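Zodbridge Shared Workshop - Equipment Support
Ticket 458
Opened: 18/04/2021
Submitted by: Érica Paiva
Assigned to: Cleiton Figueiredo
Status: Open

The member reports that the right arm of the Briltudel two-arm build stops with fault 48 during the slipper task. The power supply was replaced and the fault returned.

Views of the bench are attached.

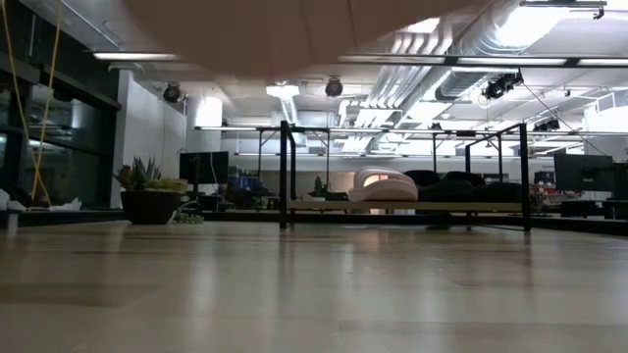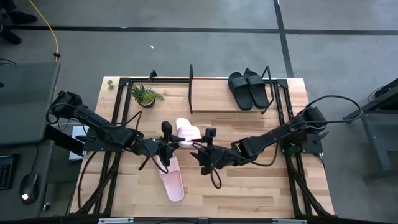

Members are asked not to change the joint limits while this ticket is open. The replacement cable - Oberholzer part 158 - is expected in May.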